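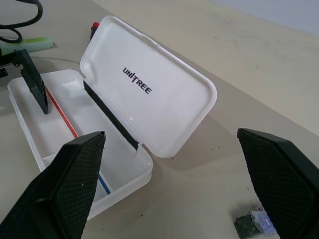 White hinged case with the lid open, UNITREE on the inside of the lid. Small-parts bench, September.

Storage day, continued. The drawers under the window are done and I moved on to the boxes and cases that have been piling up on top of them. The aim is the same as for the drawers: every case gets opened, checked, given a number and put on a shelf, and the number goes in the index at the back of this book. Cases 1 to 40 were numbered last year. I started again at 41.

9:20. Cleared the beige table and wiped it down. Took the first lot off the drawers. A good half of them are shipping cartons that have only been kept for the foam. Anything with plain foam and no cutouts goes out. Foam cut to fit a tool we still own stays with the tool.

9:45. Case 41 is the old calipers. Both screws on the lid catch were missing. Replaced them from the jar of M2 odds and ends. The catch closes now but needs a push at the left side.

Case 42, feeler gauges and the spare dial indicator. The indicator sticks at the top of its travel. I cleaned the stem with a dry cloth and it still sticks. Put a tag on it. Tomos Voyle says he has a second one at home and will bring it in if he finds it.

Case 43 is the tap and die set from Pemorbridge. It had one slot empty and one tap lying in the wrong slot. I put the tap back and marked the empty slot with tape so the next person knows it is a known gap. Somebody should order the missing size before we need it.

10:30. Case 44, the white UNITREE one. Rounded corners, base tray with translucent walls, lid with a raised rim all the way around. It opens along the long side. I like this one for thin, flat items. The tray is shallow, so anything with a handle is out of the question, and I would not stack loose hardware in it either. There is a long black strip along the hinge edge, just inside the rim, and I am leaving that where it is. The red and blue lines along the tray can stay as well.

For the index I wrote: 44, white case, printed inside lid, shallow. No label on the inside of the lid, it would cover the name and the name is the quickest way to tell this case from the other white ones once it is open. Label goes on the outside, short end, facing out on the shelf.

11:00. Labels. The label maker ran out after 43, so the last one had to wait for the new roll. Fastska tape is what we have now. It is a little narrower than the old kind and the cutter leaves a ragged end unless you hold the tape straight as it comes out. I wasted two strips finding that out. Sticks well to smooth plastic, less well to anything with a grain. On the textured cases I roughed out a patch with a plastic scraper, cleaned it with alcohol and let it dry before sticking. One corner lifted anyway. Will check them all at the end of the month.

11:40. Shelves. The Kadlec shelf unit is 51 cm deep between the uprights, and most of the cases fit with the short end out. The long ones have to go sideways on the top shelf. I put two battens across the second shelf so the cases stand on edge without sliding into each other. Cut them from the offcut by the saw, sanded the edges, no finish. The left batten is a touch high and the case next to it leans. Not worth recutting.

Order on the shelf for now:
Top – long cases, sideways
Second – numbered cases, on edge, lowest number at left
Third – foam with cutouts, tool name written on the foam
Bottom – empty cases nobody has claimed

The flat cases should not stand on edge if there is anything loose inside. 44 goes on the third shelf, lying down, on top of the foam. I have written that in the index too.

12:15. Stopped for lunch.

1:00. Went through the Trarex bins. These are the gray stacking ones, and the problem is the same as always: the lids are not interchangeable between the older and newer bins, and we have a mix. Sorted them by trying every lid on every bin. Three bins have no lid that fits. They can be used for scrap wire and cable ties, which do not need one.

While I had the cable ties out I threw away the brittle ones. Bend one double, and if it snaps, the bag goes.

2:10. Back to the cases to check the hinges. I opened and closed each one a few times over the table. 42 creaks. 43 has a pin working its way out, tapped it back with the small hammer and put a drop of glue on the end. Do not open 43 before tomorrow.

A general point on the plastic hinged ones, mostly for whoever uses this bench next: open them flat on the table with the hinge side away from you and let the lid go back on its own. Do not lean on it. We lost the green one that way.

2:50. Swept up. The bag of discarded foam is by the door and needs to go out.

Still to do:
– order the missing tap for 43
– dial indicator, wait for Tomos and then decide
– find a permanent use for 44, thin flat items only
– recheck the label corners
– copy the new index lines into the shared sheet
– second batten, if anyone complains about the lean

The pile on the right-hand drawer has not been touched. It is mostly chargers and will need a separate session with the meter out.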